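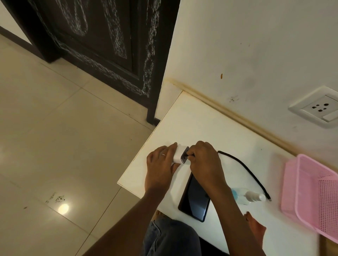

The Small Table by the Socket

Every home has one place where the phones go to rest. In my home it is a white table against the wall, close to the only socket in the room that does not need an extension cord. I eat there sometimes, I write letters there, and in the evening I sit down with a charger and a cable and the day is almost finished.

For this article I visited apartments in Nokbridge and asked people to show me where they charge their things. I expected a drawer or a nice wooden stand. Mostly I was shown a table like mine, with the phone lying next to whatever was there before it. A spray bottle stays out because the table is wiped after dinner. A plastic basket stays out because it has no other home.

The cable is the part people complain about. It should be long enough to reach the chair, but a long cable falls behind the table and must be fished out with a ruler. One family on Haldane Street ties theirs to the table leg with a piece of yarn. They have done this for 12 years, with different phones and the same yarn.

I also learned that many of us keep the charger block and the cable apart. The block goes in one place, the cable in another, and every evening they are put together again. I do it too. On a table it is easier to hold the block down with one hand and push the plug in with the other, before it goes to the wall. My mother did this with the lamp cord and I suppose I copied her.

A shop in the Wurach arcade sells a charging box with a lid for 358. It has 2 compartments and it is handsome. I looked at it for a long time in June, and then I bought a hook for the cable. The hook is still in its paper bag, on the table.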